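Tallosby Wire Shelf and Lill Media Console

Storage furniture for the living room, sold separately or as a pair

Item group: Living room > Media and shelving
Page last edited: 2021-03-12

We sell two pieces from the Tallosby range and we have mixed feelings about both of them, so this page is longer than the one the maker supplies. The maker's text calls the console "a calm surface for a connected life." We have taken that out. It is a long, low, white lacquered cabinet with a shiny top, and whether it stays calm depends on how many plugs you own.

Start with the shelf. The Tallosby is plain white wire with a thin front rail. It is light, it is cheap to ship and air gets through it. Those are the good points. The maker also says it suits "any object," and we don't agree. Anything with small feet will tip or catch between the wires, and a stack of paperbacks will pick up lines along the bottom covers if you leave it long enough. If you want to keep small items on it, buy the liner or cut a piece of stiff card.

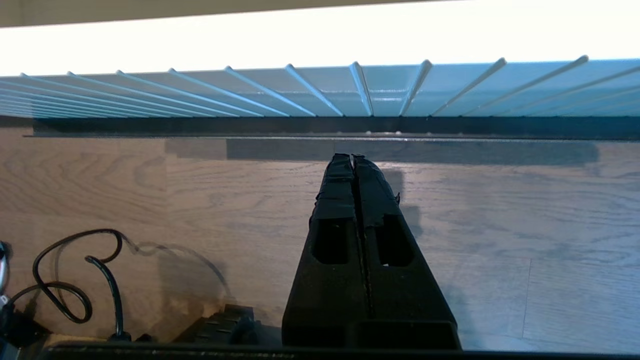 Wall color and wood color matter more with this shelf than the catalog lets on. White wire against a white wall more or less vanishes, and that may be what you want. Next to wood it stands out a good deal. With a light brown grain like this one, all swirls and knot-like ovals, the white rods look very bright, brighter still with a strong light over them. Some customers like that. Others tell us it reminds them of the inside of a closet, and we can see their point. Order one length first and live with it for a week before you commit to a whole wall.

Assembly of the shelf

Brackets are in the box. Wall screws are not, whatever the older leaflet says. The leaflet also shows the shelf going up with the front rail at the top; the rail goes along the front edge, facing down, and the brackets will not close over it any other way. Use a level. Wire shows a slope more than a solid board does.

The Lill console

The Lill is the more expensive piece and gets more of the complaints. The lacquer is the reason people buy it and the reason they write to us. It wipes clean with a damp cloth and it shows every fingerprint in between. The maker describes the finish as scratch resistant and quotes a test of 3000 rubs. We asked what it was rubbed with and got no answer, so we are not repeating the claim as ours. Put felt under anything heavy and lift it when you move it.

The corners are rounded, a nice touch, and one that helps with cables too. A lead dropped over the end bends gently instead of creasing on a sharp edge. There is no cable channel along the top. If your equipment sits on top, the leads run behind it to the back edge, and you will want to leave a gap at the wall for them and for whatever they plug into. Push the console flush and you will be pulling it out again the same evening.
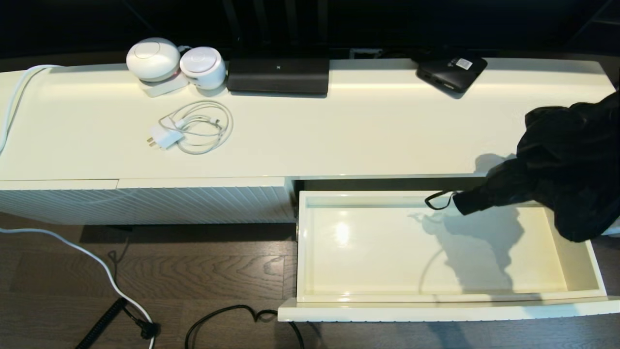

How much it tidies up is another matter. The product name in the trade catalog includes the words "clutter free," and we have left those out as well. A long flat top at a handy height collects things. Chargers get put down there and stay. Our advice is to decide what lives on top, keep it to the back edge, and give the loose cables a box or a drawer somewhere else. The Akport cable tray (sold separately) hangs behind the console and takes a power strip. It does that job fairly well, though its lid is flimsy and we would skip the lid.

Black equipment shows dust, white equipment shows yellowing after some years, and both show up against gloss. No finish fixes that.

Which floors it suits

On a dark wood floor the white looks sharp and the crumbs look sharper. On pale floors it is easier to live with. Check that the floor is even before you fill it, as a long cabinet will rock on a short one's worth of dip.

Delivery and returns

The Lill weighs roughly 51 kilos packed and comes in 2 boxes, which don't always arrive together. Do not start building from the first box. Returns are accepted unassembled only, and the lacquered parts must be in their original film. Prestetti handles the deliveries and will bring the boxes to your door, no farther, unless you pay for the indoor service.

A matte version of the Lill was promised for September. We have not seen a sample and are not taking orders for it.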